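打印本页 | 用电子邮件发送给朋友

本网站使用Cookie以改善浏览体验。继续浏览即表示您同意我们的Cookie政策。

2022年9月16日　作者：Pirjo Kettunen

3　退货包装的二次使用与社区小店的交接流程

3.1　问题的范围

前一节讨论了网购退货在城市边缘社区的地理分布。本节转向退货过程中较少被研究的一个环节，即消费者把商品重新装箱并交到代收点的这一段。以往的文献多从物流企业的角度处理退货，关注的是线路、仓储和逆向物流的成本，对消费者在家中如何处置原包装则着墨不多。然而访谈材料显示，包装的去留往往早于退货决定本身。一部分受访者在拆箱当天就把纸箱压平放到楼道，几天后决定退货时，只能另找容器。

本研究把“原箱保留”定义为：商品交到代收点时，使用的仍是收货时的那只纸箱，不论封口方式是否改变。这一定义排除了用其他商家的纸箱代替的情形，后者记为“换箱”。用塑料袋或布袋交来的商品记为“无箱”，由店员决定是否收取。

3.2　调查地点与对象

调查在两个居住区进行，文中分别以Skikilgate和Nogueira代称。前者以带电梯的高层住宅为主，楼内设有集中的废纸投放间；后者多为没有电梯的旧式多层住宅，废纸由住户自行送到街角。两地各有一家兼营代收业务的杂货店，店主均同意我们在营业时间内旁听交接过程，并允许在顾客离开后与店员交谈。

入户访谈共进行40户，受访者由店主介绍或在店门口征得同意后约定时间。访谈以半结构方式展开，从最近一次退货说起，再问到家中存放纸箱的位置、保留的时间，以及由谁负责拆箱和封箱。录音转写后由两名研究者分别编码，意见不一致之处经讨论确定。预访谈在5月完成，当时使用的提纲把“为什么退货”放在开头，结果多数谈话停留在对商品的抱怨上，正式访谈时因此改变了顺序。

需要说明的是，样本偏向经常在家的人。上班时间较长的住户多使用智能柜，很少与店员见面，他们的做法只能从同住家人的叙述中间接得知。下文凡涉及这部分住户的地方，均作保守处理。

3.3　存放空间与保留时间

保留时间的差异首先与存放空间有关。Skikilgate的受访者多提到玄关柜顶和阳台，Nogueira的受访者则常把箱子放在床下或楼梯转角。楼梯转角属于公共空间，邻里之间对能放多久有不成文的看法。一位受访者说，放两三天没人说什么，过了一个星期，楼下就会来问。这一时限与商家给出的7天退货期恰好相近，但受访者很少把两者联系起来，在他们的叙述中，压力来自邻居，退货期限只是顺带提及。

其次是箱子的大小。体积大的纸箱虽然占地方，却更容易被保留，原因是受访者知道另找一只同样大的箱子很难。中等大小的纸箱最先被处理掉。小纸箱则进入另一种用途：装螺丝、药品、针线，或者给孩子装彩笔。等到需要退货时，箱子仍在家中，只是里面已经放了别的东西。有3户提到曾为了退货把小箱子腾空，其中一户后来又向店主要了一只相近的箱子，继续装原来的东西。

第三是家庭内部的分工。拆箱的人与决定退货的人常常不是同一个人。老人代收并拆开包裹的家庭里，纸箱的去留由老人决定，而老人一般倾向于留下；年轻夫妇自己拆箱的家庭则倾向于当天清理。这一差别在两个居住区都存在，在Nogueira更明显一些。编码时我们原本把它归入“代际观念”，后来考虑到老人手中往往还有一套卖废纸的渠道，单用观念解释并不充分，于是另设“废纸收益”一项。

3.4　交接时的判断

两家店的店员对交来的纸箱有各自的判断标准。Skikilgate的店员看重封口是否平整，Nogueira的店员则先掂一掂重量，再问里面是什么。物流公司Dreltine向代收点发放过一页纸的收件说明，要求箱体完整、旧面单清除，但没有规定完整到什么程度。店员在实际工作中自行补足了这一空白。

旁听期间最常见的争执围绕胶带展开。顾客拆箱时往往用刀沿中缝划开，封口处的纸面随胶带一起撕掉一层，再贴时粘不牢。店员会要求加贴一道横向胶带，顾客有时认为这应当由店里提供。Nogueira的店主在柜台上放了一卷胶带，用绳子系住，可以现场使用，不能带走。Skikilgate的店铺没有这样做，店员的解释是用量太大，总部不报销。

旧面单的处理也不一致。有的顾客整张撕下，有的用记号笔涂黑，还有人把新面单直接盖在上面。第三种做法在分拣时可能造成误读，但店员一般不加干涉。他们认为那是后面环节的事。
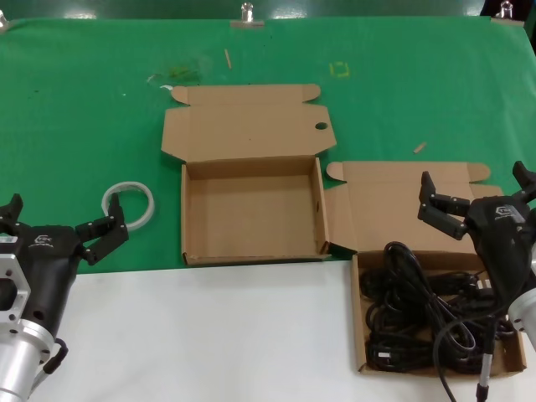

图3　打开后的空瓦楞纸箱

箱型对原箱保留的影响比我们预想的要大。访谈提纲中最初没有这一项，是受访者在描述拆箱动作时反复提到，才在第二轮编码中补入。上下对开的箱子依赖胶带，拆一次就损坏一次；盖子与箱体相连的一类则可以整片翻开，如图3中的纸箱，箱盖向后完全展开，远端两角各有一个圆角小插舌，重新合上时受访者会自然地去找插口。他们把这类箱子称为“盒子”，把前一类称为“纸箱”，在谈到要不要扔的时候，两个词的语气明显不同。被称为“盒子”的，多数会先放一放再说。

商家对箱型的选择主要出于运输和成本的考虑，与退货无关。家居用品商Grallari的包装负责人在书面答复中表示，公司采用连盖箱型是为了减少打包台上的胶带用量，退货时能否重复使用没有列入评估。这一答复说明，消费者一端出现的保留行为，可能是上游决策的附带结果。现有的退货成本模型一般把包装视为一次性投入，没有给这类附带结果留出位置。

3.5　换箱与邻里间的流转

换箱的箱子从哪里来，也值得记录。Nogueira的店主把店内进货的空箱码在门边，熟客可以自取，不熟的顾客要先问一声。Skikilgate的住户则更多从废纸投放间里找，一位受访者说晚饭后去最合适，那时箱子多，清运的人还没有来。两种渠道都不收钱，但前一种带有人情成分，拿了箱子的人通常会顺手买点东西。

在2户家庭的叙述中，纸箱还在邻居之间转手。一只装过小家电的箱子先被借去搬书，再被用来退一件同样尺寸的商品，最后回到原来的那一家。此类情形数量太少，不足以作为一种模式提出，这里仅作记载。按照前文的定义，这只箱子第一次离开时属于原主的保留物，交到代收点时却应计为换箱，编码表中对此加了备注。

无箱的情形集中在衣物类商品。店员通常接受塑料袋，但会要求袋口封死。鞋类较为特殊，鞋盒本身被视为商品的一部分，外面必须再套一层。不少顾客到店后才知道这一点，只好回家另找箱子，或者当场向店里要。Nogueira门边的空箱有相当一部分就是这样用掉的。

3.6　局限

两家店的规模和客源不同，店主的个人习惯对交接方式影响很大，本节结果不宜直接推广到连锁代收点。访谈所得的保留时间来自受访者回忆，未与物流记录核对。箱型一项系后期补入，第一轮访谈中的部分受访者没有被追问，相关内容只能依据他们自发提到的部分编码。下一节将结合代收点的收件登记，考察换箱件在分拣环节的破损情况。

打印 | 电子邮件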